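**Status:** first public release, Jul 4, 2018
**Maintained by:** Utonent, Clarnholm office
**Licence:** free for research use; see LICENCE.txt

# Rellico Desk Papers

Rellico Desk Papers is a collection of recordings of office paper work done by hand. It was prepared to help answer a narrow question: whether a machine with two arms could yet take over the sorting and squaring of stamped papers on an ordinary desk. Our present view is that it could not, and the reasons are set out below so that others may test them.

## Scope

The collection covers loose sheets, stacks and heaps of printed paper on a desk top. Many of the sheets bear a blue stamp reading APPROVED or REJECTED. The work consists of gathering sheets, bringing their edges together, smoothing those that have creased, and placing them with others of the same kind.

Stapled sets, bound reports, envelopes and folders are outside the scope of this release. So are feeding a scanner and filing in drawers, which Utonent treats as separate chores.

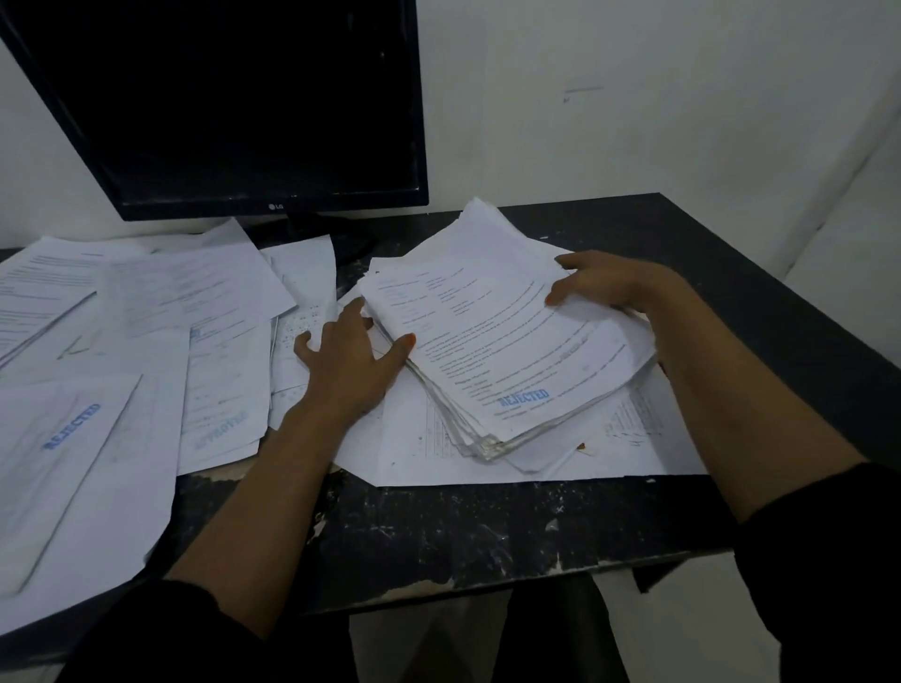

Paper handling is often listed among the easy jobs for automation because the objects are light and flat. Sheet feeders and mail sorters have dealt with paper for a long time, but they depend on a clean pile of known size, placed in a tray. An office desk offers none of this. Sheets overlap, hang over the front, curl at the corners and lie face down, and a stamp may be covered by the hand that holds the page.

## What a machine would have to do

1. Find the edge of one sheet among many others of the same colour.
2. Lift that sheet without dragging its neighbours.
3. Read the stamp, or turn the sheet until the stamp can be read.
4. Hold a thick stack firmly enough to move it and loosely enough to square it.
5. Recognise when a crumpled page is flat enough to go on a pile.

Step 3 can be done by present software when the stamp is in full view. It is much less dependable with a stamp partly covered, or faint, or showing in reverse. Steps 2 and 4 remain the chief obstacle. In bench trials at Clarnholm using the Figueiredo two-arm rig, the machine separated a single sheet from a fanned pile in 13 of 200 attempts. No attempt to square a thick stack was completed without sheets being dropped.
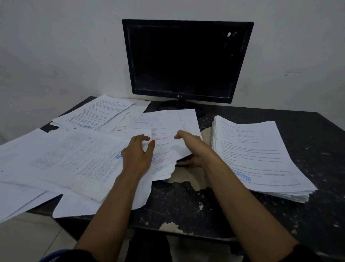
The condition of the desk also matters more than we had expected. A smooth top lets a finger slide a sheet to the edge and take it from below. A chipped or peeling top catches the paper, and the same movement then creases it. People adjust to this by touch and seldom notice that they have done so. The Figueiredo rig has no sense of touch at the fingertips, and its makers do not claim otherwise.

## Contents

- `clips/` holds 130 short recordings, viewed from head height
- `labels/` holds one text file per clip, giving the start and end of each handling step
- `stamps.csv` lists the stamp readings, with `unclear` entered where two readers disagreed
- `trials/` holds the bench results quoted above

## Known limits

All clips come from one type of workplace, and the lighting is often dim. Black furniture against white paper makes the sheets easier to pick out than they would be on a pale desk. A model trained only on this collection should be expected to do worse elsewhere.

Printed text on the sheets was not transcribed. Handwritten marks were left unlabelled. Users should not attempt to recover the content of any page, and the licence forbids it.

## Recommended use

The collection is suited to work on hand tracking, on telling overlapping sheets apart, and on reading partly hidden stamps. It is not suited to claims about complete office automation. Results should state whether unclear stamps were counted or set aside, as the choice changes the score a good deal.

## Changes planned

The next release will add sheets of mixed sizes and a second desk with a lighter top. Corrections to the labels may be sent to the Clarnholm office and will be entered in CHANGES.md.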